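Ticket: Right gripper width drifting in the sorting recordings
Opened by: Liliana Martinelli
Assigned to: Evaristo Leone
Project: Rinddale
Status: Waiting on assignee

Hi Evaristo! Me again, sorry. I was going through the small parts sorting set (231 episodes so far) and the opening width on the right hand goes funny partway through a session. It starts out fine, closed reads as zero, and then by the later episodes closed reads as 5 mm and just stays there. Left hand is fine the whole way.

I first thought it was me squeezing differently, because picking one little piece out of a compartment is fiddly and I get lazy with my grip after a while. So I had Ermanno do a whole session too (he has much bigger hands) and we got the same thing, right side only.
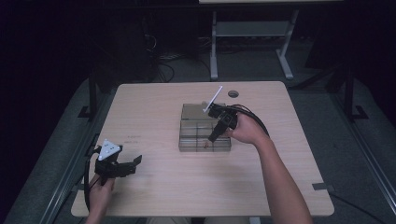

What I've tried so far: restarted the recorder, no change. Swapped the two cables at the hub end, and the drift stayed with the right hand, so I'm guessing the hub is okay. Redid the zero with the jaws fully shut, and that fixed it for 4 episodes and then off it went again. I haven't opened up the gripper and I'd rather not unless you tell me which screws are safe!

Bigger question is what to do with what we already have. By my count 168 episodes are from before the drift shows up and look good to me. Can the rest be corrected afterwards with an offset per episode, or should I mark them bad and record them over? Nobuhle wants to start training on the Laltano machine this week and I don't want her feeding it grasps that never quite close.

Logs are in the Rinddale folder under "width". I've stopped recording until I hear from you, but I can be back at the table by 2 pm if you want to watch the numbers live.

Liliana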